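Tullero Community Help > Allotments and Gardens

Water butt keeps going green, is it the lid?

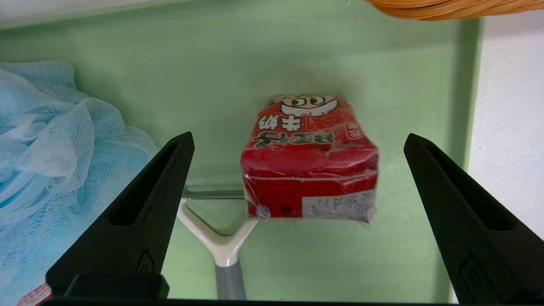

Asked Feb 18, 2020

I have a water butt on the back of the shed, fed from the gutter. Every April it turns green and by summer it smells. Last year I emptied it and scrubbed it with washing-up liquid and it was back to green in 33 days. The lid is black but doesn't fit well on one side. Do I need a new lid or should I be putting something in the water? I only use it on beans and pots.

2 answers

Fikre
1,786 posts
Light gets in and algae grows. Fix the lid first. An old bit of pond liner tied over the top with string works if you can't get one to fit, just cut a hole for the downpipe. Then look at the gutter. If it's full of moss and leaves, all of that washes into the butt and feeds it. I clear mine in late autumn and put a pair of old tights over the end of the downpipe. Green water won't hurt beans. I wouldn't use it on seedlings, they damp off.

Jovuvlow
742 posts
Agree about the lid. You can get drops to put in but I never saw much difference. Use the water more often so it doesn't sit. Also is it in full sun? Mine was much worse before I moved it.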